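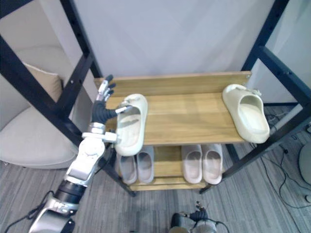
Märta Grønli
Home organiser, Cumell

Speaker notes: "Start at the shoes"
February 2019, evening talk, upstairs room

Welcome everyone, thank Jasper Van Damme for the invite. Ask who has tripped over a shoe in their own hall this week (hands up, I'll go first!).

Then straight in. I love a shoe rack. Two shelves, an armchair close by so you can sit and change your shoes, and you've got a proper arriving-home corner. Slippers down below, in pairs, heels facing out so your feet go right in. Slides up top. Point out that the white ones on top are at opposite ends of the shelf, and let people feel how much that bothers them. Pause here, it usually gets a laugh.

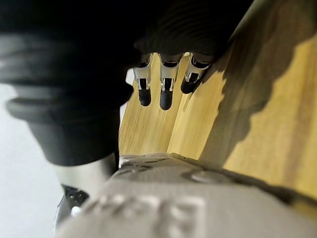
3 min read

Next bit: wood. Pale, straight-grained, bright where the light catches it. I could talk about grain all night and must not. Say that light wood shows grit early, and that a damp cloth by the door does the job. Pass the sample board round (Quyên has it, get it back this time).

Story: the Droltell flat. 300 pounds on baskets, and the shoes still lived on the stairs. We took every basket out and put in one low rack, and the stairs were clear in five days. Don't rush this one, it's my favourite.

Now pairs. Side by side, touching if you can, toes to the front edge. A chunky slide can hang over a little and that's fine! What matters is that you can grab both with one hand on your way past.

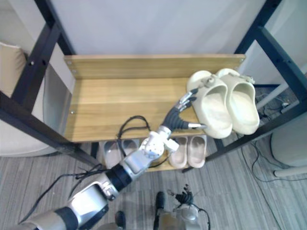 Cream slides side by side on the top shelf, toes over the front edge.

Cords: anything looped on a shelf gets a hook or a drawer. Ask for ideas from the floor, Sławomir had a good one in January with cup hooks.

Questions, then tea. Rack measurements are on the handout by the door.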